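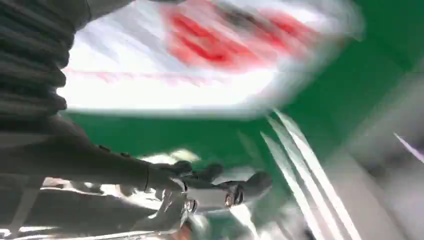 Luminița Olteanu me escribió hace poco que, si el vídeo de la muñeca sale movido, lo mejor es tirar el episodio entero y repetirlo. Yo no lo hago, ¡y os cuento por qué!

En Coveseck entrenamos la política de manipulación de paquetes con 982 episodios, y al principio yo también borraba todo lo borroso. Error mío. La mano va rápida justo en la transición, y si quitas esos tramos el modelo aprende a agarrar pero no a llegar.

Mi receta, más o menos:

Primero, sincroniza la cámara de muñeca con la de cabeza. Yo uso Dinu (un script nuestro, feo pero fiable) y admito un desfase de hasta 3 fotogramas.

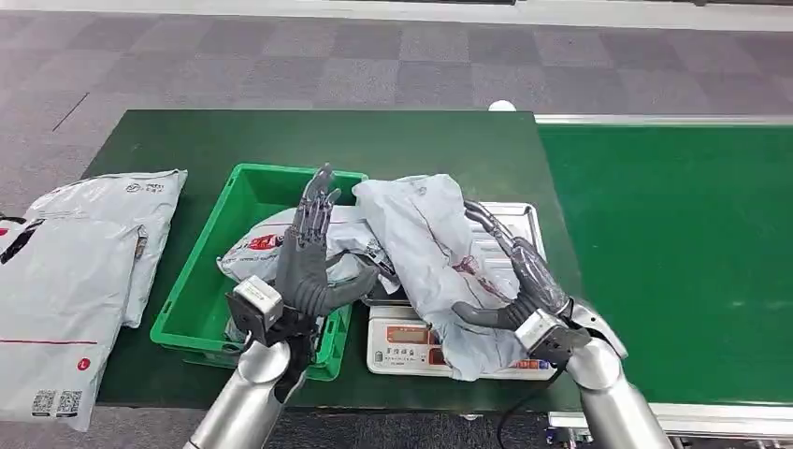 Después, marca los tramos movidos con una etiqueta y deja que en ellos pese más la vista de cabeza – con bolsas de plástico arrugadas se nota muchísimo. Aparta 169 episodios para validar y no los toques, por mucho que te tiente.

Por último, entrena más de 3.000 pasos antes de mirar nada. En julio yo miraba la curva cada rato y solo conseguí ponerme nervioso. Si la pérdida rebota, baja el peso de la muñeca y vuelve a lanzar.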